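About Jolwood

14 shares · 3 comments

Jolwood is a small school of language and conversation in the town of Cerkberg. We teach English to adults who have come to live here from other countries, and we also teach the local language to the same people, often in the same week. Our school has 265 learners this year and 16 teachers. Most of the teachers learned English as a second or third language, as I did, and we think this helps us to explain it with patience.

The school was opened by Ewurabena Eshun, who worked before in the office of a shipping company called Ponel. Her colleagues could read a contract very well, but they were afraid of the telephone. She began to stay one hour after work and practise calls with them. When the group became too large for the office kitchen, she rented two rooms above the bakery on the market square, and we are still in this building, now with the whole upper floor.

Our groups are small. We take six learners in one group and we do not make exceptions, even in October, when everybody wants to start. Each course has 200 hours of teaching, divided into morning or evening lessons. You may change from morning to evening if your working hours change, but please tell the office one week before.
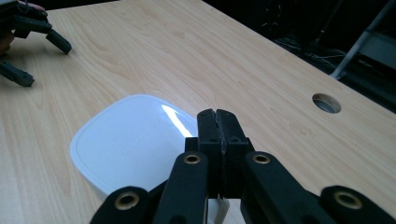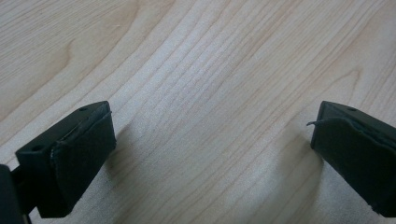
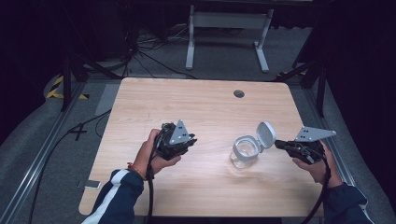
Do I have to take a test before I join a group?

There is no written test. You will have a short talk with one of our teachers, and after it we will tell you which group is suitable. If the group is too easy or too difficult for you, you can move to another one during the first two weeks, without any payment.

Our teachers

Marichka Ivanyshyn leads the beginner groups. She also prepares our own course book, which is now in its fourth version and still has some mistakes in it. Please show them to her when you find them.

Yuto Sakai teaches the evening courses and the writing class. In his class you will write letters to a landlord, to a bank and to the school of your child. Kanako Kudo is responsible for pronunciation and for the reading circle, where we read one short novel in each term and speak about it slowly.

Nantana Wongsuwan works in the office. She will answer your questions about fees, certificates and places in the groups. If you write to her in Thai, English or German, she will answer in the same language.

How to visit us

The door is to the left of the bakery, and the bell has the name Jolwood on it. You are welcome to sit in one lesson before you decide. Please write to the office first, so that the teacher knows that a guest is coming. There is a lift, but it is slow, and the stairs are on the other side of the yard.

3 comments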